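Community > Makers > Threads > Lamisi Akolgo

Lamisi Akolgo
1 October 2024

Right, a long overdue update on the gripper, for those of you kind enough to keep asking (hello, Flurville workshop lot!). I started printing it back in May and I'm on my third finger design now. The first two were far too stubby.

12 replies · 10 shares

The new finger is long and pointy and I'm ever so pleased with it. It's all orange, as I bought 2000 grams of the stuff in a sale and I shall be using it until I retire. The servo finally sits snugly in its housing, although the wiring still wants a good tidy and I keep promising myself I'll do it before the next meet-up. 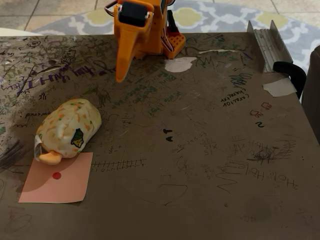
Can you run a gripper like this straight off the controller board's own power pins?

Best to give the servo its own supply and join the grounds, or the board may reset whenever the finger meets something solid.

Next job is soft things, which are so much harder than blocks! A squishy bun squashes before you know you've got hold of it, so I'm slowing the closing speed right down and going up in tiny steps. If anyone at Kakulari has a spare force sensor in a drawer, I will happily swap it for cake.

790 likes · 12 comments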